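Posted 15/01/2022

# The plush shelf, sorted at last

I never set out to own this many stuffed toys. They came in from claw machines, from the discount bins at the Rondville outlet, and from relatives who saw one on my couch once and drew the wrong conclusion. In December I finally pulled everything out of the closet to decide what stays.

This page was supposed to be a proud gallery. It has turned into more of a complaint. I've left most of the captions the way I wrote them while sorting, grumbling included.

## What I was told, and what I think of it

The Ommont collecting guide says a plush keeps its shape for life if you store it upright. I doubt it. I stored half of mine upright and half in a heap, and after 2 years I can't tell which were which. The guide also sells an upright storage rack, so make of that what you like.

Droltar makes a fabric spray that promises to bring back the pile on short-fur toys. One bottle does 100 toys, if you believe the label. Mine ran out after 12. The fur felt a little softer for an evening and then went back to feeling like fur. I would have gotten the same result from a clothes brush, and I already own a clothes brush.

Then there are the resale prices. A seller in the Fu marketplace listed a plain bear for 800 dollars with the words "rare tag" in the title. A listing is a wish, and I'd like to see one person show me the receipt from the other side. I've watched the same bear come back up for sale again and again.

## How I sorted them

My rule was simple enough. If the stitching is good and I still like the face, it stays. If I only like the story of where I got it, it goes to the donation box, and I can tell the story without it.

Faces turned out to be harder to judge than seams. Embroidered ones win for me every time. Glued plastic eyes get scratched and then the whole animal looks unwell. Felt cheeks pill. Printed mouths fade, whatever the tag says about colorfast ink. A plain line of thread has fewer ways to go wrong, though I've seen people on the forums insist that a crooked mouth makes a toy a factory second. They usually say this right before offering to take it off your hands for cheap.

## The yellow one

Bright yellow, short fuzzy pile, a big white patch with a black stripe along it, and a white stitched mouth that wobbles a bit and ends in a loop. Could be a beak. I've had arguments about what kind of creature this is and I'm not convinced by any of the answers, including mine.

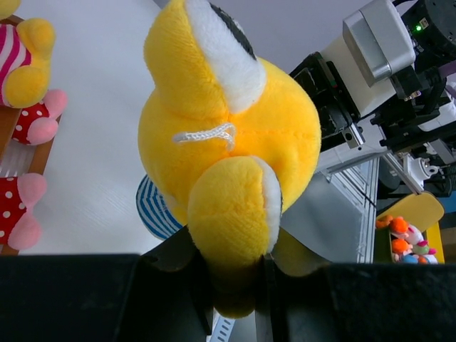
Yellow is also the color I trust least. Sellers call everything from mustard to lemon "original yellow," and the same toy can look like two different ones depending on the lamp. If you're buying one from a listing, ask for a second picture by a window. If they won't send it, keep your money.

The white trim is what I check next on any toy like this. White goes gray long before the rest shows any wear, and a "mint" toy with gray trim has been somebody's pillow. Surface washing helps a little. I don't believe in the freezer trick, the baking soda bag or the dryer sheet, and I've tried the first two.

Verdict: stays. The stripes can stay too - blue and white is hard to argue with - but the glued-eye crowd is going in the box this week, and I'm not buying a rack.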